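The Ferry Clerk of Jeveditz

by Theano Kalogeropoulos

1. The Letter

When my aunt died, the town of Jeveditz sent me a letter. It was written on thin paper and it said that I had the right to her room above the ferry office, until the end of June, and that after this date the room would go to the next clerk. I had met my aunt only 2 times in my life. The first time she gave me a pear. The second time she asked me if I could add numbers in my head, and I said no, and she looked at my mother with pity.

I took the bus from Wevska in the morning. The road goes along the river for a long time and then it leaves the river, and you think that you are on the wrong bus. An old man beside me was eating sunflower seeds from his hat. He asked where I was going and when I told him, he stopped eating.

"The clerk," he said. "She made me pay for my dog."

"Is it not normal to pay for a dog?"

"It was a very small dog," he said, and he turned to the window.

2. The Room

The ferry office had a green door and a bell that did not ring. A woman came down the stairs before I could knock. Her name was Coralie Ellery and she had worked beside my aunt for many years, first as the girl who threw the rope and later as the pilot. She had large hands and a quiet voice. She gave me the key and also a bag of bread, and told me that the stove needed a kick on the left side.

Upstairs it was clean and cold. There was a bed, a coat, and a shelf with 40 notebooks, all of the same kind. I opened one. My aunt had written down every crossing of the ferry: the weather, the height of the water, the passengers. She did not write names. She wrote "the teacher, with a cough" and "two sisters, not speaking" and "man with small dog, argued."

I read until the light was gone. I kicked the stove on the left side and it worked.

In one notebook from a winter long ago I found a line about my mother. "My sister, with the child. She did not stay for supper." The ink was the same as in all the other lines, and the hand was the same, very straight. On the next line there was a farmer with onions.

In the morning Coralie came with coffee and asked me if I had looked in the little cabinet. I said that I had been reading. She told me that my aunt opened its top drawer every evening after the last crossing, also when she was ill, and closed it again before she went to bed. Coralie had never asked what she kept in it. In Jeveditz people do not ask such things, they only wait and are curious.

I pulled the drawer and we both bent down to look. Along the front the varnish was worn away to the pale wood.

"Nothing," said Coralie. She sounded almost angry.

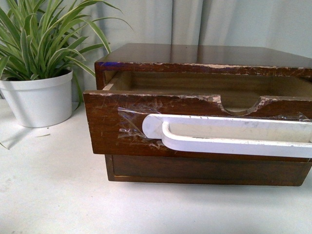
3. The Crossing

They wanted to stop the ferry. A company with the name Funavbridge was going to build a bridge 300 meters down the river, and the town had already voted. Coralie told me this on the water, with one hand on the wheel. The river was brown and fast. We had three passengers and a bicycle.

"And what will you do?" I asked.

"There is a boat at Katayama's yard that needs a pilot. It carries sand." She thought for a moment. "Sand does not argue about the price."

On the other side the passengers went off and a boy came on with a cage under a cloth. I had brought the last notebook in my coat, I do not know why. The final page was half empty. I borrowed a pencil from Coralie and I wrote the weather, which was gray, and the height of the water, which she told me. Then I looked at the boy.

"What is in the cage?" I asked him.

"A hen," he said. "Do I have to pay for her?"

Coralie looked at me over her shoulder. The motor was already running.

"Is she a small hen?" I asked.

He lifted the cloth a little so that I could see.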